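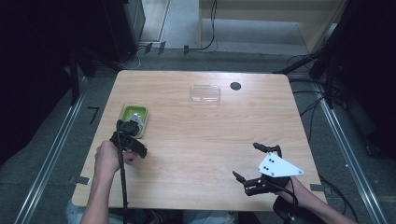
One customer wrote in to ask whether the bar has to come off the dish before travel. Yes. The green-rimmed dish is for the sink; the clear box is for the bag.

**Does the bar need to be dry?**
Surface-dry. Leave it on the dish for 40 minutes first. 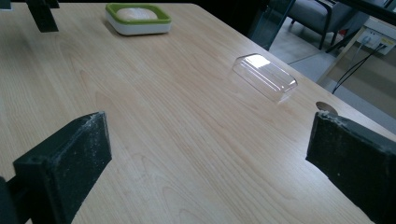 A bar boxed sooner softens on its underside and sticks to the plastic.

**How do I clean the box?**
Warm water, no scouring pad. Air-dry open.

**Where do I order a spare dish?**
From Helcombe, part 259.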